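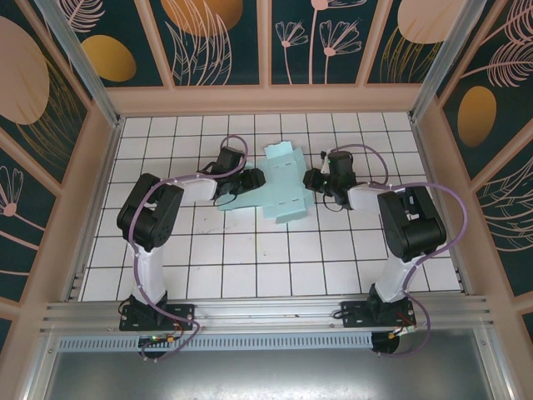

Brellent opens its Kilska test network to outside validators

Vusunville -- Brellent, the company developing the Kilska settlement chain, announced that its public test network is now open for validators from outside of the company. Until August the network was operated only by nodes belonging to Brellent and to its development partner Sequeira. Any organisation or private person who meets the hardware requirements can now apply for a place.

Kilska is a proof-of-stake blockchain made for small and medium payments between businesses. It does not have mining. Blocks are proposed by validators in turn, and a block is considered final when two thirds of the staked test tokens have signed it. In the closed phase of the test, the network was run with 7 validators. In the open phase the limit will be 100 validators, and the applications over this number will be placed on a waiting list in the order in which they were received.

During the closed phase, Sequeira has reviewed the consensus code and the wallet library. The review produced 132 remarks, the larger part of them concerning documentation and error messages. All remarks which were marked as serious have been corrected before the opening. The full list, together with the answers of the developers, is published in the Kilska code repository and can be read without registration.

The highest load measured in the closed phase was 934 transactions per second, with all validators located in one data centre. Brellent wishes to underline that this figure was reached under favourable conditions. With validators in many countries the result will be lower, and measuring how much lower is one of the main purposes of the open phase.

Test tokens have no monetary value and will not be exchanged for any other token at a later time. Brellent has not sold tokens and has no sale planned during the test. If a website or a person offers Kilska tokens for purchase, this offer does not come from Brellent, and the company asks the public to report it through the contact form.

Participants in the open phase will receive the validator software, a setup guide and access to the technical forum. The network will be restarted from zero at least once during the test -- the balances and contracts saved on it will then be lost. For this reason, developers are advised to keep a copy of their contract code on their own computers.

The next version of the software will add support for payment requests, so that a seller can send an invoice and the buyer can approve it from the wallet. The colour scheme and the menus of the wallet will also be changed, following comments received from the first testers. A date for the main network has not been decided.

Applications are made through the Kilska section of the Brellent website. Applicants receive an answer by email, also in the case that they are put on the waiting list.

About Brellent

Brellent is a software company with its head office in Vusunville. It develops payment and record-keeping systems based on distributed ledgers.

Media enquiries: please use the press form on the Brellent website.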